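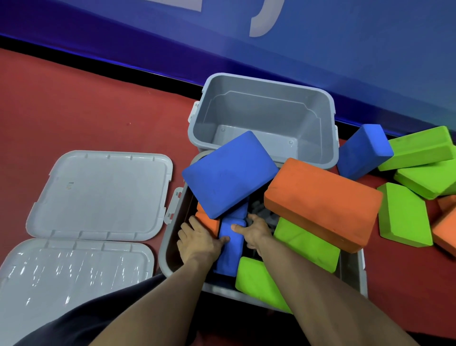

Community & Kids | 3 min read

June | By the Turkdale Notes desk

The play gym gets packed up for summer

If you've been wondering why the soft play corner at the Turkdale hall has been closed in the evenings, I can tell you, having spent a good part of one down on my knees with the foam blocks. The whole play gym is going into storage while the hall gets its new heating, and I went along to help (and, okay, to be nosy).

There's a lot more of it than I'd ever noticed when my own kids were climbing all over it. The hall's inventory list runs to 1,191 pieces, counting every ball and beanbag, and it all has to fit into 44 bins. They're the gray plastic kind with latch handles at the sides, and they hold a decent amount as long as you don't just throw things in.

I threw things in. The big blocks are the trouble, the blue and orange ones especially. You lay them flat, you think you're done, and then one corner pops up over the rim and the lid hasn't got a chance. What worked best for me was putting the big ones in first, standing on edge, then stuffing the smaller ones down the sides and leaning on the whole lot with both hands. Foam gives more than you'd think! A few of the blocks are scuffed by now, and those are staying in the set. Anything with a rip longer than a finger goes in a separate pile to be patched over the summer.

The fabric things are much easier. Play tunnels, parachutes and floor cloths get folded and go in bins of their own, so the foam doesn't crease them. I did a couple of those when my arms needed a rest, and I'd happily have done them all night.

Then there are the lids. Put them down on the floor next to the bins while you fill, all the same way up, and you'll save yourself a lot of fumbling later. I started at 6 and by the time I stopped for a drink I had finished 11 bins, which I was pretty pleased with until I saw how many were left.

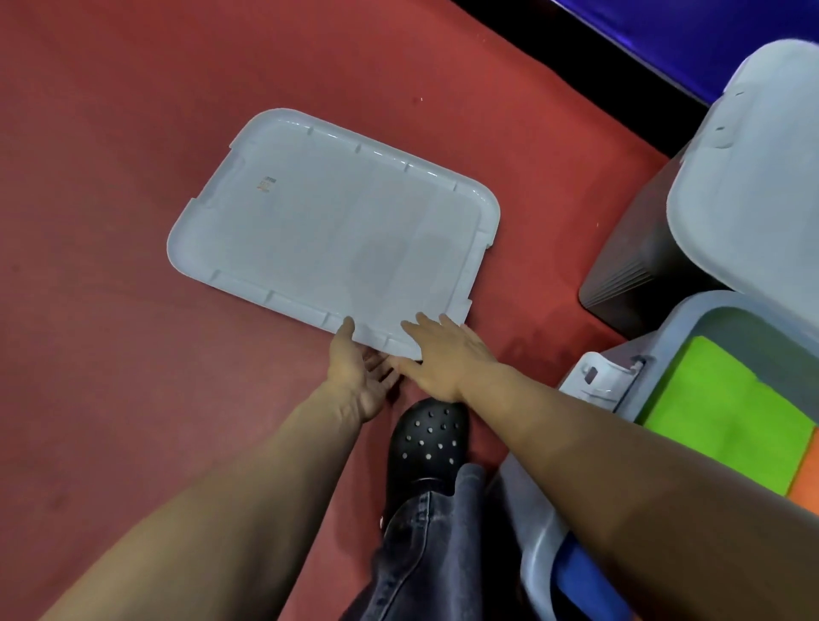 Where it's all going

The bins are headed for a dry storage unit at Weidemann, out past the Pirna Road turnoff, and the hall is paying for the space out of the spring bake sale and raffle. That brought in $3,787, so there should be money left over for a new crash mat. I'm told the old one has been on the replacement list for years, and having landed on it myself once, I believe it.

Two more packing evenings are planned before the end of the month, both starting at 6. Bring knee pads if you have them. Small kids are better left at home for this one, as mine would have unpacked everything as fast as I filled it.

The play gym should be back in September, with toddler mornings first and the after-school sessions a little later. Until then the toddler group is meeting in the library's back room, same hours as before, and parking there is free before noon.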